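Yamuna Rao at work swears by her Statico glasses, the ones with the yellowish coating that are meant to stop screens tiring your eyes. I wore a pair for 18 days in July and my eyes felt exactly as gritty by four o'clock as before. The leaflet talks of 1,000 happy wearers, which tells me they sold some glasses.

My optician in Hurnbridge said blink more and look out of the window. Free, so no leaflet.

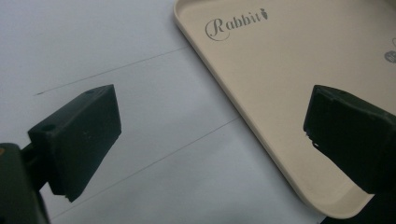
Pencil lines and the beige tray, July

I've gone back to my old pair for now.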